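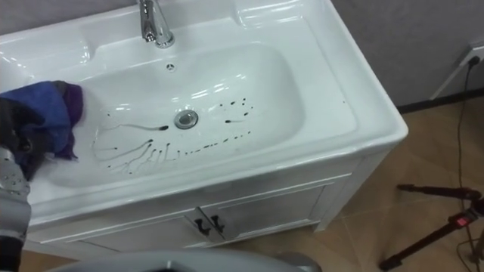 Photo: Brurnau

Bunorance Music Help > Records and Playback

Tenor sax LP plays sharp on side two only

Flora Guthrie

I play tenor in a community big band in Hamilton and I've been learning solos off records. My uncle gave me an LP by the Aksoy Quartet, a live club date with two long tunes on side one and three shorter ones on side two. Side one is fine. I can put it on and play along in tune. On side two I have to push the mouthpiece in so far that the low notes go funny, and it's still not right. It sounds like everything is a bit under a quarter tone sharp.

The turntable is belt drive and I checked it with a strobe disc. It's steady at 33. I've tried a second copy from a friend and it does the same thing. The catalogue number ends in 17 on both. Is this a known fault with the record, or were they tuned differently for the second set? I'd like to sort it out before Friday rehearsal because we're doing one of the side two tunes. Any help appreciated.

Brater

Tune to the record. Everybody used to.

Lovisa Forsberg

If two copies do it and your strobe is steady, the turntable is in the clear. The likeliest cause is that one of the tape machines was running slow when the second set was recorded. When a tape like that gets played back later on a machine at the correct speed, everything comes out fast and sharp. It was fairly common with club recordings, where a backup machine was brought in partway through the night or the power in the building sagged.

You can check this by ear at a piano. Find a spot where the bass player hits an open string and holds it. The low E on a bass has a particular ring to it, and if what you hear is an open string but it lands well above E on the piano, the tape speed is off. A band can tune a little high, but not by most of a quarter tone, and a club piano isn't going to be retuned between sets anyway. 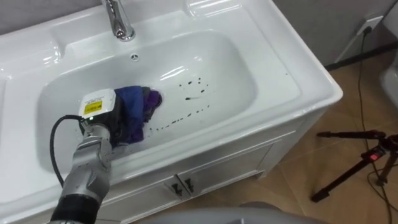
Would a different pressing fix the pitch?
Only if it was cut from a corrected master. A reissue made from the same tape will have the same problem, and a label that fixed the speed will usually say so in the liner notes.

For learning the solo I wouldn't bother hunting for another copy. Record side two into your computer at a decent level, then use the speed control in any free audio editor. Make sure you pick the one that changes speed and pitch together, not the pitch shifter on its own. The shifter leaves the tempo too fast and makes the cymbals sound watery. Start by lowering it two per cent and compare a held chord with your piano, then go in small steps from there. 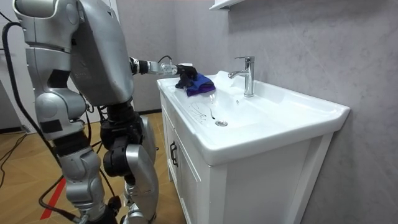 Once you've found the right figure, apply it to all of side two and save it as a separate file, so you still have the original transfer if you want to redo it. Check the start and the end of the side as well as the middle. Sometimes the machine drifted over the course of the set and the last tune needs a bit less correction than the first.

And put your mouthpiece back where it belongs — pushing it in that far throws off the octaves.

Flora Guthrie

Thanks Lovisa. The open E was nearly halfway to F. I've slowed it down and the ballad lines up with the piano now. The last tune is still a touch high, so I'll do that one separately.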